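Zemholm Open Day – Demo Bench Safety Walkthrough (with my comments)

I did this one in the hour before the doors opened, and I've left my notes in because the Trondham team asked for the chatty version. Status words are the usual ones: OK, FIX, or ASK.

Area and visitors

1. Rope line in place, 60 inches back from the table edge. OK. Small kids will still duck under it, so one host stays on the visitor side the whole time.

2. Room limit posted at the door (70 people). OK, but the sign was behind a coat rack. I moved the coat rack.

3. Exit path clear. OK.

4. Trip hazards. FIX. There are loose black cables on the floor behind the table, and more of them bunched up by the base of the right-hand arm. Visitors can't get back there but the hosts can, and I caught my own foot on one! Tape or a cable cover, please, before the first group.

Arms and stops

5. Emergency stop tested for each arm. OK. I pressed both myself, twice. Someone put a nice big label on them since the March visit – thank you.

6. Speed limit set to demo mode. OK. The Stedanier controller showed the slow profile on both arms and I asked to see it again after a restart, same thing.

7. Hands out of reach while the arms are powered. ASK. The host script has a bit where you lean in and point at the vial. I'd love to see a pointer stick used there, or just pause the arms first.

8. Cables on the gripper side. ASK. The green one makes a pretty generous loop beside the gripper. I'd like somebody to run the full motion slowly and watch that loop all the way through.

Hotplate and glass

9. Hotplate stirrer off during setup. OK. Both red displays read OFF with the gripper and its little glass vial just above the metal block, and that's how I want it every time someone is fussing with positions.

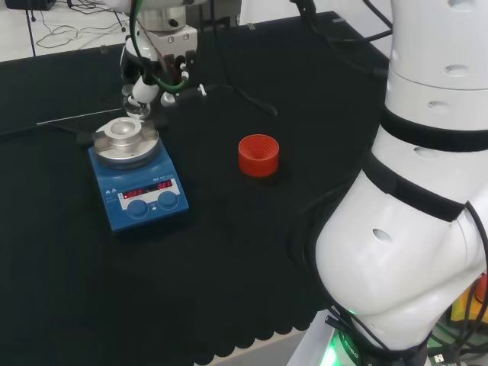
10. Heat stays off for the public runs. OK, agreed with the hosts. The vial move is fun to watch all by itself, and I don't want to be explaining hot metal to a crowd.

11. Table cover. ASK. It's a dark fabric mat and the stirrer sits right on it. Fine for cold demos. If anybody wants to heat something later, I need the fire rating first (I couldn't find a tag).

12. Spare vials and glass cleanup kit. FIX. Plenty of spares, no dustpan. How do we always lose the dustpan?

13. Loose items. FIX. There's a thin white rod lying on the mat to the left of the stirrer. If the demo uses it, give it a holder, otherwise put it in the drawer.

Paperwork

14. Risk sheet 673 printed and at the bench. OK. The Zinchenko copy in the binder is the old one, so toss it.

15. Host briefing signed. Two signatures missing when I left. I'll come back for those at lunch, and I'll check the tape on item 4 while I'm there.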